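Infused butter tastes like lawn clippings, what am I doing wrong?

Posted in Edibles & Home Cooking by Grakden

Hi all! I finally got into making my own cannabutter this November and I'm having so much fun with it, but the flavor is killing me.

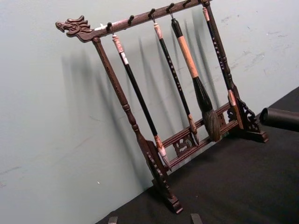 My routine so far: grind the flower pretty fine, toast it in the oven at 240 F for 40 minutes, then simmer it in a pound of unsalted butter with a cup of water for three hours. I strain through cheesecloth and give it a really good squeeze at the end to get every drop. The color comes out deep green and the brownies taste like somebody mowed over them. My partner ate one corner and handed it back (fair!).

I'm on batch four. Is it the strain, the grind, the squeezing? Would coconut oil be better? It's legal where I live, and everything stays in a locked box away from the kid and the dog. I'd love to hear what you all do!

63 people found this useful

Ololier
952 posts

Oh, welcome, you're at the best part! Nearly everybody's early batches taste like that and it's very fixable.

Stop grinding so fine. Break the flower up by hand into pieces like dried oregano, no smaller. Powder goes right through cheesecloth and takes the plant taste with it. And please stop squeezing! I know it hurts to leave butter behind. Let it drip on its own for half an hour and walk away.

The other thing that changed everything for me was a cold water soak before the oven. Put the flower in a jar of cold water overnight, pour off the water (it'll be a horrible tea color), do that once more in the morning, then spread it out and let it dry completely before you toast it. A lot of the green taste leaves with that water, and THC barely dissolves in water so you're keeping the good stuff.

After straining, chill the butter until it's solid, lift it off, and throw out the murky liquid underneath. Mine comes out pale yellow with a hint of green now and I put it in shortbread, where you can't hide anything. Ginger snaps are great too if you still have the old batch to use up!

One more thing: if you change your method, treat the new butter as a brand new strength. Start with a tiny piece and give it two full hours before you even think about another.

Preda
147 posts

coconut oil all the way. tastes better and keeps longer. also just use more chocolate lol

Drudell
334 posts

Seconding the no squeezing rule. I'd also look at the heat on your simmer. If you see real bubbles it's too hot, and scorched butter plus plant matter is a rough combination. I keep mine under 200 F with a candy thermometer clipped to the pot, or I use the slow cooker on low with the lid on and check it now and then.

Coconut oil is lovely but it won't fix the grassy thing by itself, it'll pick up the same flavors if you grind to dust. I do like it for gummies and for curry! For brownies I stay with butter, and I add a spoonful of instant espresso and a good pinch of salt, which covers whatever's left.

Label the jar with the date and the strain, and freeze what you won't use in a couple of weeks. Come back and tell us how batch five goes!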